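Dandus Escape Line
Guria Underground Safety Supply > Egress and Refuge > Escape lines

The Dandus is a directional escape line for underground mines, tunnels and other long workings where smoke or dust can take visibility down to nothing. It is hung along the rib at hand height and followed by feel to a refuge chamber, a fresh air base or the nearest way out. Cones threaded onto the line tell the hand which way to go. Slide over a cone easily and you're heading out. Catch on the flat end and you're heading in.

We have stocked escape lines for a long time and the Dandus replaces the older Veline rope in our range. The cone spacing is the same, so a panel that is partly hung with Veline can be extended with Dandus without confusing anyone. Don't mix either of them with lines from other makers unless you have checked which way their cones point. Some point the other way.

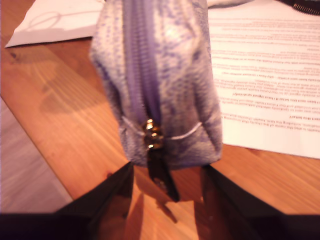

The line comes in 50 m lengths on a cardboard reel. Each length has a spliced eye at both ends and is joined to the next with the supplied link, which closes with a screw gate and can be done up with gloves on. The core is braided polyester. The sheath is a flame-resistant yarn in yellow with a reflective tracer, and it stays flexible enough to hang straight after it has been on the reel for a while.

Junctions are marked with a double cone, and a refuge chamber branch with a coil spring. A ball marks a door or stopping. These markers are sold separately because the number needed depends on the layout. Most sites order too few springs and come back for more.

What's in the box
One 50 m line, coned at the factory
One joining link
5 hanging hooks to get you started
Inspection tag and cable tie
Printed hanging guide

Hooks
The starter hooks are for trial hanging only. For a permanent line you'll want the carton of 40, stock code 832. They fit standard mesh and can also be fixed to a bolt plate with the small bracket. The hook lets go of the line when it is pulled firmly down and outward – a person walking along with a hand on it won't need to lift their grip over each one.

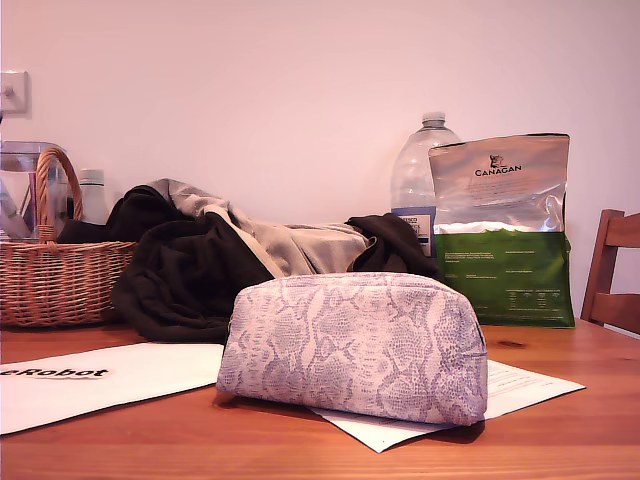 Training and fit-out

A line only helps people who have used one. We can supply a short training length with one of every marker on it, which can be strung along a corridor or around the muster area and walked with blacked-out goggles. Rhona MacRitchie runs our half-day familiarisation for crews and new starters. It can be held at your site on any shift, Saturday included, and covers reading the markers, moving as a linked group, passing a junction, and what to do if the line is down.

Before hanging a new panel, send us the ventilation plan and the escapeway drawing and we will mark up a quantity list at no charge. Farzana Mollah looks after these. She will need to know which side the line is to go on, the height your site has settled on, and where vehicles pass close to the rib. Allow extra for slack at crosscuts.

Hanging the line
1. Start at the safe end, at the chamber or the way out, and work inbye.
2. Check the direction of the first cone by running a bare hand along it towards safety. It should pass smoothly.
3. Hang to the height in your own emergency response plan and keep to it for the whole run.
4. Join lengths with the link and tighten the gate by hand. No tools.
5. Fit the junction and branch markers as you reach them.
6. Walk the full run outbye with your eyes shut and a spotter beside you.

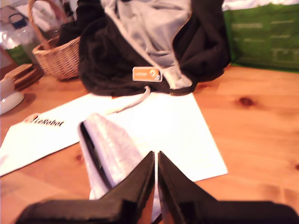
Inspection and replacement

Tag each length when it goes up and inspect it at the interval set in your site's plan. Look for cones that have slid out of position, cuts from passing machinery, stone dust caked behind the cones, and hooks that have been used to hang something else. Wash with water and a soft brush. Solvents will stiffen the sheath.

A length that has been exposed to fire should be taken down and replaced even if it looks sound. The same goes for any length that has been hit by a vehicle hard enough to pull hooks out. Single cones can be replaced on site with the split-cone repair kit, but there is a limit of two repairs to a length.

Also available
Split-cone repair kit
Double cones, coil springs and balls, sold singly or in bags
Training length with goggles
Weerakoon wall bracket for concrete-lined tunnels

Ordering
Standard lengths are held in stock. Lines coned to a different spacing are made to order, and the next run is in February. Prices are on the trade list, which we send to account holders. For anything else, ask for Hinata Wada in sales. Used Veline rope can't be returned for credit.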